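Home | Threads | Authors | Search | Help
Print this message | E-mail this message

Re: dyeing with madder, first real results
November, posted by Leilani Villanueva to the Conceição Dye List

Somebody wrote:
> I've tried madder twice now and both times I got a sad brick
> brown. Is it my water? Is it the roots? I'm ready to go back
> to packets.

Oh, please don't go back to packets yet! Brown madder is almost always heat. I cooked my first three batches to death (I had the pot at a real boil, can you imagine) and every skein came out the color of a flowerpot. Then I borrowed a decent thermometer, kept the bath well under a simmer for the whole afternoon, and pulled out a red that made me yell for my sister. 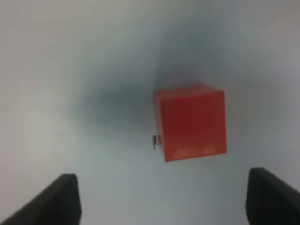
My notes for the good batch, for 8 ounces of wool: alum mordant the night before, roots soaked for 17 hours, then into the pot with a spoonful of chalk. We have very soft water here and the chalk made a huge difference. Is the skein as red as that cube? No, madder leans warmer and a bit dustier, but look at the lighter orange-red along the rims, because my second dip in the same bath landed very close to it. I love that second dip almost more than the first.

Don't throw the bath out after one use, either. I got four dips from mine, each paler, and the last was a soft peach that I'm saving for a baby hat.

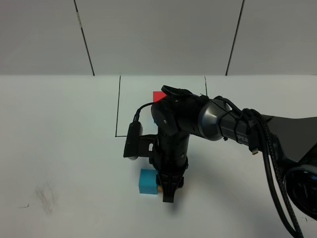 The third dip went a little streaky on me, and I'm pretty sure I crowded the pot. Wool wants room to move. I stir with an old dowel, slowly, just enough to turn the skeins over, and I let them cool in the bath overnight before I rinse.

As for the roots, mine were from the Brolard seed swap, three years in the ground and chopped small. Older is better if you can wait that long! If you're buying them, ask how old they are.

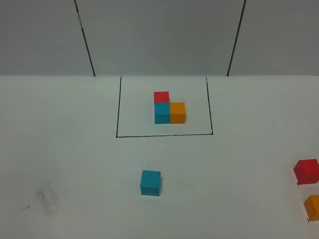

WHAT I'M TRYING NEXT

Overdyeing with weld for a proper orange, and then a weak indigo dip over leftover weld to see if I can get a teal I like. I have 26 mini skeins mordanted and ready to go, so if anyone wants to swap samples, write to me off list and I'll put a set in the mail.

And do tell us what your water is like!

Leilani

Previous message | Next message | Back to thread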